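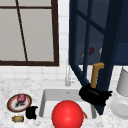
水槽、窗户和白色方砖的墙

# Clornero 回来了：Skosside 一晚的听后记

2025年3月31日

各位读者好。这一期通讯比平时长一些，内容只有一件事：Clornero 姐弟二人在 Skosside 的 Stanon 音乐厅举行的演唱会。上一期发出以后，有几位读者写信问我去不去，会不会写。我去了，下面就是我写的。文章后面有夏天巡演的消息和读者来信，着急的朋友可以先看后面。

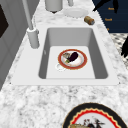 **Brijesh Gautam**

先说一下背景，给新订阅的朋友。Clornero 是一个二人组合，姐姐唱歌、弹钢琴，弟弟弹吉他、写大部分的曲子。他们的第一张唱片由 Sachdeva 公司出版，那时候姐姐还在大学读书，弟弟刚刚可以开车。唱片里有一首很慢的歌，叫《邮局的灯》，后来被一部电视剧用做片尾曲，很多人是这样认识他们的。我也是。那部电视剧我没有看完，片尾曲我听了一个冬天。

后来的事情，娱乐版的记者写过很多。他们在一次颁奖礼的后台吵架，有人听见了，第二天所有的网站都登了出来。有的网站说是为了钱，有的说是为了姐姐当时的男朋友，还有一家说是为了一条狗。两个人都没有回答。过了一个星期，Sachdeva 发了一份很短的声明，说组合“暂时休息”。这个“暂时”一共是3年。

在这3年里面，姐姐出了一张自己的唱片，演了一部电影里的小角色。弟弟几乎没有出现过，听说给别人写歌，也听说在乡下修房子。我不喜欢猜测别人的生活，所以当时在通讯里只写了一句话：希望他们都好。有一位读者批评我，说这样写等于没有写。她说得有道理，可是我到今天还是觉得，没有什么别的话可以写。

## 进场以前

演唱会的门票是在冬天最冷的时候开始卖的。我提前把电脑打开，把银行卡放在旁边，像考试一样。排队的页面上有一个小人在走路，走得非常慢。等它走到终点，剩下的座位已经很少，我买到了第36排，在大厅的最后面，靠近右边的门。我的妻子说，坐在门旁边也好，散场的时候可以第一个去取大衣。

Stanon 音乐厅是一座老房子，以前演歌剧。去过的朋友知道，那里的椅子很窄，腿长的人坐下来会很辛苦。前厅的楼梯铺着红色的地毯，中间的部分已经磨得发白。卖节目单的桌子前面排了很长的队，队伍一直到衣帽间，跟取大衣、存大衣的人混在一起，有一段时间谁也说不清自己在排什么。

我前面站着一对母女。女儿看上去十五六岁，手里拿着第一张唱片，塑料盒子已经裂了。母亲告诉我，唱片本来是她的，女儿从她的书架上拿走，就不肯还了。我问女儿最喜欢哪一首，她说是《北边的车站》。这首歌在唱片的最后，电台从来不放，我很高兴遇到一个喜欢它的人。

门口也有记者。红毯没有铺到外面，但是摄影师们还是站在台阶下面等，等有名的客人。来了几位演员，我不太认得，只认出姐姐演过的那部电影的导演，他穿着一件很大的灰色大衣，走得很快，没有停下来让大家拍照。年轻的记者在后面喊他的名字，他举起一只手，人已经进门了。

## 舞台上

灯暗下来的时候，台上只有一架钢琴和一把椅子。没有大屏幕，没有舞蹈演员，也没有烟。这几年我去过的演唱会，大部分都有屏幕，把歌手的脸放得像房子一样大。坐在最后一排的人，这时候会有一点想念屏幕。不过过了两首歌，我的眼睛习惯了，也就忘了。

姐姐先出来。她穿一条简单的黑色长裙，头发剪短了，比唱片封面上短得多。她没有说话，坐下来就弹。第一首是她自己唱片里的歌，弹得很稳，唱得也很稳，也许太稳了。观众鼓掌，很有礼貌，可是我感觉整个大厅都在等另外一个人。

弟弟在第二首的中间走上来。我要仔细地写这一段，因为第二天我读到的几篇报道，写法都不一样。有一篇说他是从观众席里走上去的，不对。有一篇说姐姐哭了，我坐得太远，不能说看见，也不能说没有看见。我看见的是：他从左边的幕后出来，吉他已经背在身上，走到椅子旁边，没有坐，站着等姐姐把这一段唱完，然后从下一句开始弹。大厅里先是非常安静，后来声音大得我听不见他们在唱什么。姐姐没有停，他也没有停。他们把那首歌唱完，我想前十排以外的人，一个字也没有听清楚。

这以后他们才说话。姐姐说：“晚上好，Skosside。我们迟到了一点。”弟弟靠近话筒，说：“是我迟到了。”大家都笑。整个晚上，关于过去的事情，他们一共只说了这些。

我承认，我原来有一点害怕这次演唱会。复出的演出我看过几次，有的时候台上的人很明显是为了合同而站在一起，中间隔着很宽的距离，唱合唱的部分也不互相看一眼。那样的晚上，回家的路上我总是心情不好。这次在开头的几首歌里，我也看到一点紧张。有一个地方弟弟进早了半拍，姐姐转过头看他，他做了一个抱歉的表情，动作很大，连我这里都看得出来。姐姐笑了，后面就轻松了。

《邮局的灯》他们放在演出的中间，没有放在最后。这让我很意外。一般的歌手会把最有名的歌留到结尾，让大家等。他们改了前奏，去掉了唱片里的弦乐，速度也快了一些。我旁边的先生很不满意，小声对他的同伴说，老歌不应该改。我本来也是这样的人，可是听到第二段，我觉得改得好。以前这首歌是一个人站在路边等信，现在好像那个人已经不等了，正在走回家。

新歌有两首。一首还没有名字，姐姐介绍的时候说，如果大家有好的主意，可以写在纸上交给衣帽间的工作人员。（散场的时候真的有人在写，衣帽间的女士脸上很为难，但是都收下了。）另一首叫《木匠》，弟弟自己唱，声音不大，有的地方甚至不太准。歌里讲一个人学习做门，做了很多扇，每一扇都关不严。我不知道他在乡下修房子的传闻是不是真的，听了这首歌，我有一点相信。

演出一共80分钟，没有中场休息。第二天有人在网上抱怨，说票价这样贵，时间太短。我理解这个抱怨，特别是对从别的城市坐火车来的人。至于我自己，我没有看表，是后来在报纸上读到的。

最后一首是《北边的车站》。我立刻去找那对母女，她们坐在我前面几排，靠左边。女孩子站起来了，后面的人没有叫她坐下。

## 散场以后

我没有第一个拿到大衣。坐在门边的好处，我完全没有用上，因为我一直站着鼓掌，等我想起来的时候，队伍已经排到楼梯上了。

后门那里有很多人等签名。我年轻的时候也等过，有一次在雨里等了很久，等到的是鼓手，我没有认出他来，问他主唱什么时候出来。这件事我到现在想起来还脸红。这一次我只在马路对面站了一会儿。弟弟先出来，戴着一顶毛线帽子，签了几张，就把笔交给姐姐，自己去帮司机放吉他。摄影师叫他们站在一起，他们站在一起了，很快，闪光灯亮了一阵，车就开走了。

第二天早上，各家网站的标题都是“和好”“拥抱”“眼泪”。那张合影里，他们确实站得很近，但是没有拥抱，我想应该写清楚。有一家网站把三年前吵架的旧文章又登了一次，放在合影的下面，还加上了一个投票，让读者选择当时是谁的错。我没有投。我做这份通讯也写名人的事情，所以没有资格说得太高。只是有的时候，我读到这样的投票，会把电脑关上，去做一会儿别的事。

关于姐姐剪短的头发，也有一篇很长的文章，请了一位造型师来分析，说这代表“新的开始”。我的妻子读了以后说，也可能代表理发师那天有空。

本地的报纸写得比较好。他们的乐评人注意到一件我没有注意的事：钢琴是音乐厅自己的老钢琴，不是公司运来的。高音部分有一个键的声音有点闷，姐姐在《木匠》的伴奏里好几次弹到它，乐评人认为她是故意的。我回家以后努力地回想，想不起来。如果有读者坐得近，听见了，请写信告诉我。

## 夏天的巡演

Sachdeva 公司宣布，7月组合会继续巡演，第一站还是 Skosside，地点改在河边的露天剧场，共演出2场。歌手们对这次的安排没有多说，公司的消息里只有日程和买票的办法。我把知道的写在这里：

- 通讯的读者没有优先购票，请大家不要写信问我要密码，我没有密码。
- 露天剧场的座位不编号，草地上可以坐，公司请大家不要带高的折叠椅。
- 如果下雨，演出照常进行，雷雨除外。雨伞会挡住后面的人，最好穿雨衣。
- 已经买了票又不能来的人，可以在原来的网站上转让，价钱不能高于票面。

还有一个问题很多人关心，就是会不会有新唱片。公司说“时间合适的时候会公布”。娱乐记者把这句话翻译成“秋天”，我不知道他们是怎么翻译的。《木匠》在网上已经有观众录的版本，声音很差，中间有人咳嗽。我不放链接了，愿意找的朋友自己能找到，愿意等的朋友可以跟我一起等。

## 读者来信

上一期我问大家，哪一首片尾曲让你们把电视剧的字幕看到最后一行。来信很多，谢谢大家。我选几封，有的缩短了一点。

一位住在海边的读者写道，她和父亲看电视的时候，父亲总是在片尾曲开始的时候关电视，她总是求他再等一会儿。后来父亲的听力不好了，反而喜欢让电视一直开着，她就坐在旁边把所有的片尾曲都听完。她说最喜欢的也是《邮局的灯》，父亲叫它“那个慢的”。

另一位读者不同意我对姐姐那张个人唱片的意见。我在以前的通讯里写过，那张唱片“漂亮，但是有一点冷”。他说我听的时候心里一直在找弟弟的吉他，所以才觉得冷；如果把它当作一位陌生歌手的第一张唱片来听，会很温暖。我收到信以后又听了一遍，是在厨房里一边切洋葱一边听的。我现在同意他一半。第三首和第七首，我收回我的话。

还有一位读者问，为什么我从来不写真人秀的比赛节目。原因很简单，我记不住参赛的人。节目开始的时候人太多，等到我记住了，他们已经被淘汰了。如果有读者愿意写这一部分，我很欢迎，每期给你留一个小栏目，可惜没有稿费。

有人指出我上一期的一个错误：电影节的闭幕影片，女主角的礼服是墨绿色，我写成了蓝色。我看的是报纸，印得比较暗。谢谢指正，已经在网页版里改好了。

最后是一封很短的信，我全文放在这里：“您写得太长，但是我每次都读完。请问 Stanon 的椅子有没有换？”没有换。我的膝盖可以证明。

## 下一期

下一期我打算写配音演员。我和一位给外国喜剧配音很多年的女士约好了谈话，她的声音你们一定听过，她的脸你们大概没有见过。如果你们有想问她的问题，请直接回复这封邮件。问题请尽量写短一点，上次采访我带了四页纸，只问完了第一页。

中文不是我的母语，文章里如果有用得不对的词，也请告诉我。上次有朋友教我，“观众反映热烈”应该写成“反应”，我在本子上记下来了，这次检查了两遍，结果全文没有用到这个词。

祝大家春天愉快。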